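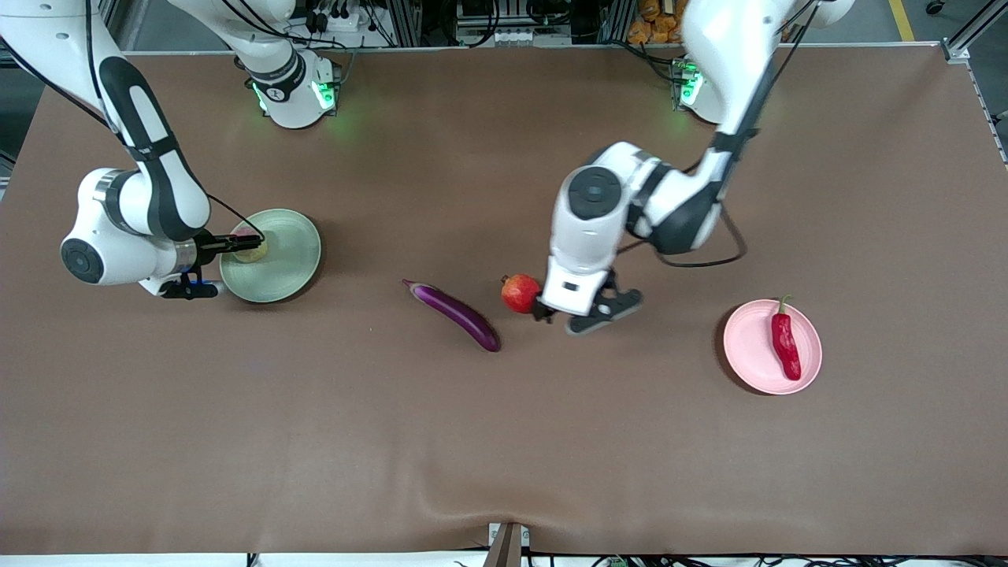
What makes a gripper let go of an object when every log says the grip is good? With us it was a stale force reading: the controller kept receiving the last valid value after the sensor had stopped sending, and acted on it.

Thread on the fault, as I've been asked for the details by three different groups now.

1/ Setup. Two arms on one table, shared workspace, one parallel gripper each. The task is sorting produce onto plates. Both arms run off the same cell controller, a Grever unit, with our own supervisor process (Elumer) on top. The control loop is fine. The supervisor is where this goes wrong.

2/ Symptom. An arm closes on an item, lifts, travels, and partway through the travel the fingers relax by a couple of millimeters. Soft items stayed in. Hard round ones fell. Pomegranates are good at finding this fault and also at rolling off the table afterward.

3/ First log review showed nothing. Grip force constant, finger position constant, no faults raised. I wrote "operator error, item placed badly" in the ticket. I was wrong and the ticket now says so.

4/ Thabiso Jacobs was the one who noticed the force value was too constant. A real reading has noise in the last digit. Ours sat at the same raw count, 936, for the whole of the travel phase. Sensors do not do that while an arm is moving.

5/ Cause, part one. The gripper sensor talks over a cable that loops at the wrist. At certain wrist angles the connector loses contact. The driver's response to a missing packet was to republish the previous packet with a fresh timestamp. That last detail is the whole fault. Anything downstream checking for old data saw new data.

6/ Cause, part two. The supervisor trims finger force during travel to avoid bruising. It steps the command down until measured force reaches the target. With a frozen reading, measured force never moves, so it keeps stepping. The fingers open. The log shows commanded position under a different heading from measured position, and measured position was frozen too, same packet.

7/ Why it is a safety matter and more than dropped fruit: the collision check uses that same packet. While the reading was frozen, contact detection at the fingers on that arm was blind. The other arm was still working in the same space.

8/ Worst case we found in the history: 30 seconds blind, both arms moving. No contact with a person or between the arms. The guard was closed. I would still not like to rely on the guard being the only thing that worked.

9/ Reproducing it. Azra Vidmar wrote a script that walks the wrist through its range in small steps and holds at each one. 24 runs. The dropout came back in every run at the same two wrist angles on one arm, and never on the other. The other arm's cable has a longer service loop.

10/ We swapped the cables between arms. The fault moved with the short cable. We then put the short cable back and re-seated the connector. Fault still there. So it is strain at the plug, and re-seating is not a fix, whatever the forum posts say.

11/ Fixes made so far:
-- driver no longer republishes. Missing packet means no packet.
-- sequence number from the sensor itself, checked in the supervisor
-- trim limited to 2 steps per travel, then hold
-- any gap in finger data stops both arms, not only the affected one
-- longer cable and a strain relief clip at the wrist

12/ The stop on both arms was argued over. Danica Stojanović wanted only the affected arm stopped, with the other one finishing its place. Her point is that a held item is safer put down. Mine is that the second arm plans its path around where it believes the first arm's fingers are. We went with both stopping, fingers held closed. Releasing is now a manual step.

13/ Side effect: more stops. The first morning after the change we had nuisance stops from single lost packets that the old driver had been hiding. Those were real dropouts, so I don't want to filter them away. The new cable removed most of them. The remainder are being looked at.

14/ Still open: the old driver is in use on the Dunleavy cell as well. That cell has not shown the fault, but it would not have shown it to us either, as the logs are built from the same packets. It is locked out until the new driver is in.

15/ If you want to check your own: unplug the finger sensor at standstill, arm in hold, guard closed, and watch the published value. If the number stays and the timestamp keeps advancing, you have this fault. Takes a minute. Don't try it in motion.

16/ Reply to Graham Blackburn, who asked why a watchdog didn't catch it: there is one. It watches the timestamp. See 5.

17/ Driver patch is with Mateja Matić for review. I'll post the diff under this when it's merged, probably late April.

Filed under: Robotics > Faults & Fixes

More from this author
Wrist cable routing, measured and remeasured
Nekudmont test bench: emergency stop timing
Reading a force log without fooling yourself
Guard switches that stick in cold weather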